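**Daltcombe, January** — Hashmi today published its upkeep schedule for the Vestum hand-held gripper. The company makes no claim that the tool looks after itself. Earlier advice to "inspect as needed" has been dropped, as it meant very little.

Finger pads are now checked every 8 hours of use and replaced after 400. Marker tags get wiped at the same time.

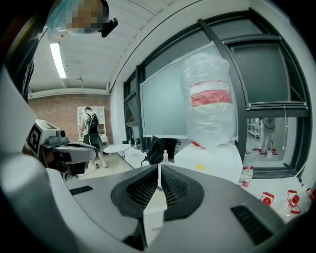
*Mesh finger pads on a gray gripper, with a second gripper at left carrying its marker tag.*

Whether 400 hours holds up outside our own shop is an open question — the figure comes from six units at our Clandine site. Owners who see wear sooner should swap the pads and tell us. The schedule is free on request, quoting notice 3555.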